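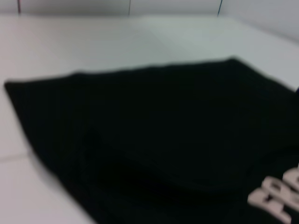

Figure 12. Black garment laid out on a white tabletop.

August 2020
By Yakubu Idahosa

Search the guide Enter keyword Go

Section 12: Setting up a new screenplay

This section explains how to create a screenplay in Wenley and prepare it for submission to a reader. You will need your account name and a title for the script. A working title is acceptable.

1. From the Projects menu, select New Screenplay.
2. Enter the title and the name of each writer as it should appear on the title page.
3. Choose a page layout. The standard layout allows 51 lines to a page.
4. Select Create. The script opens at the first scene heading.
5. Type the scene heading, press Enter, and begin the action. Press Tab to change to a character name.
6. Open the Characters panel and add an entry for each speaking part. Where one performer plays several roles, give each role its own entry and link them under Shared Performer.

Note: Linked roles keep separate dialogue counts. The combined count is shown in the cast report only.

7. Complete the Logline box. The limit is 442 characters, including spaces.
8. Select Save Draft.

Caution: Renaming a character after dialogue has been written changes every cue in the script - including those in locked scenes. Save a copy of the draft first.

Submitting to a reader

1. Open the draft and select Lock Pages.
2. Select Send to Reader and enter the reader's code.
3. Keep the receipt number until the notes are returned.

Note: Drafts locked in versions issued before May must be unlocked and locked again. If error 2866 appears, the title page is incomplete.

Related items
Importing a script from Juria
Costume and props lists
Adeleke reader codes
Printing with Coltomell templates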